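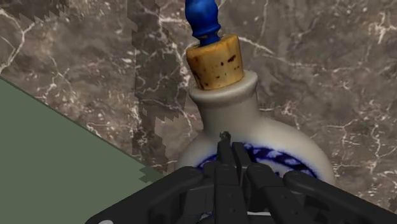 Welcome to the Open Day: Speaker Notes, Handling Demonstration

2019-06-19
By the Visitor Program Office, Suvadix

Print this page
E-mail this page

For presenters in the main demonstration room. The talk runs before the live session and should not be shortened for late groups. Text in plain paragraphs may be read aloud as written. Notes to the presenter begin with the word Presenter.

Opening

Good morning, and welcome to Suvadix. On behalf of the company and our partners at Kowalczyk and Unumia, thank you for coming. Today's demonstration concerns the handling of household objects by a robotic gripper, first in simulation and then on the bench at the far end of this room.

Presenter: Wait until the doors are closed. Give the location of the exits and ask visitors to stay behind the yellow line during the live session.

Why a bottle

The object on the screen is a ceramic bottle with a wide body, a short neck and a large cork. The cork has a blue handle set into the top. We chose it for the Cuko project after a long period of work with plain boxes. A box has flat sides, and two fingertips can close on it in many places with the same result. A rounded body offers no such help. The fingers may meet the curve too high or too low, and a small error in the approach becomes a large error in the grip.

The bottle is also leaning a little in this view. Our earlier tests kept every object upright, and visitors last August asked, quite reasonably, whether anyone's kitchen looks like that. The tilt is now a regular part of the test set.

Presenter: Point out the two fingertips, side by side with a narrow gap between them, in front of the bottle. Visitors at the back may need a moment to tell the black links apart.

What the software must decide

Before the fingers close, the software has to settle on a place to hold the object. The handle, the cork, the neck and the body are all candidates. Holding the handle may lift only the cork. Holding the neck asks for a narrow opening and good aim. Holding the body asks for a wide opening and a steady force.

The view itself adds to the difficulty. The gripper covers the lower part of the bottle, and much of the painted blue border on the front is interrupted by the fingertips. The system must continue to work with the part of the object it can still see — the lip, the neck, the right shoulder — and carry forward what it learned from earlier views.

The marbled brown and gray surface behind the bottle is there to make the task harder. Strong veins and dark patches can be mistaken for the edge of an object. We change the surface from one trial to the next so that the software does not come to depend on a plain background.

How the trials are run

All of this takes place in a computer simulation first. The present series contains 2,000 simulated trials, of which 829 use rounded objects. A further 550 trials are reserved for checking and are kept apart from the development team until the series is closed. Kowalczyk prepares the object models. Unumia reviews the results and reports to both companies.

Presenter: If asked for success rates, say that results will be released after the Unumia review. Please do not offer an estimate.

Moving to the bench

We will now move to the live session, which consists of 2 short runs. The physical objects on the bench are simpler than the one you have been looking at, and the arm will move slowly. You may see it stop and begin again. This is part of its normal operation — the controller pauses whenever its position needs to be checked.

Presenter: Dim the screen before the group moves. The operator starts the first run only after your signal. Keep the center aisle clear for wheelchair users.

Questions

Questions on the software are welcome at the bench. Questions on employment or purchasing should be directed to the front desk, where printed material on Cuko is available. Visitors may take photographs of the bench from behind the line, without flash.

Presenter: Collect the headsets at the door and return them to the charging rack before the next group is admitted.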